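How a Big Tent Stays Up

A big party tent has no bricks and no nails. It stands up because parts of it push and other parts pull.

The poles push the roof up. Ropes or straps pull the edges out and down to stakes in the ground. When both are strong enough, the cloth goes tight.
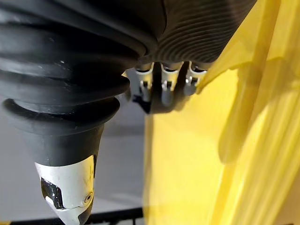

Tight cloth is good in the rain. Water runs off a steep, smooth roof. If the cloth sags, water collects in a puddle, and puddles are heavy. A puddle holding 100 quarts weighs more than 200 pounds!

Try it: hang a towel over a string and pull out the corners.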